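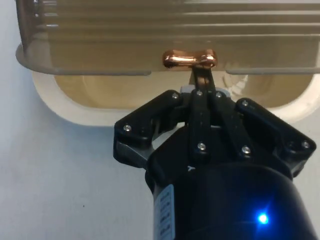

Can you keep bread in it as well as cups and plates?
Most people use ours for one or the other, and a loaf is perfectly happy in there so long as it's cooled first.

Shop > Kitchen > Worktop storage > Lidded boxes

New in Kitchen Bathroom Sale Basket

Ilby lidded worktop box, cream and amber

I've been selling the Ilby since July and I still have a soft spot for it. It's a cream plastic box with a rounded, see-through amber-tan lid that arches over the top like an old bread bin (my gran would have approved!). The lid has fine ridges running across the curve, and there's a little copper-coloured knob at the front to get hold of. That knob is my favourite bit, it's properly shiny and makes the whole thing look dearer than it is.

The lid is hinged, with a rounded white end cap, so you swing it up and over and there's no loose lid to find a home for. Do leave yourself some room above if it's going under wall cupboards. I had mine pushed right under a shelf for a week and kept catching it – silly, as I'd only to pull it forward a few inches.

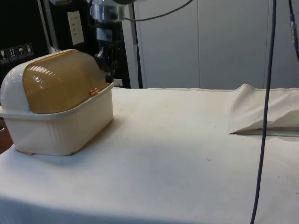 As for what goes inside, I've had cups in mine, then side plates, and at the moment it's rolls and half a malt loaf. The amber is clear enough to tell when you're running low without being so clear that everything's on show. Anyone with a busy worktop will know what I mean.

Cleaning is easy. Warm water, a drop of washing-up liquid, soft cloth. Go along the ridges and not across them, and use an old toothbrush where the lid meets the end caps. Please don't use scouring pads on the lid, they leave it cloudy. The knob only wants a wipe with a dry cloth.

We also stock the Soriano, which is the plain one with a lift-off lid, and the Praritz if you'd like something taller for jars. Both come from Gandura, same as this one, and I'm happy to send them together in one parcel. Orders placed before noon go out the same day, and you've 50 days to change your mind.

Back in stock 4/9/24

13 comments 7 shares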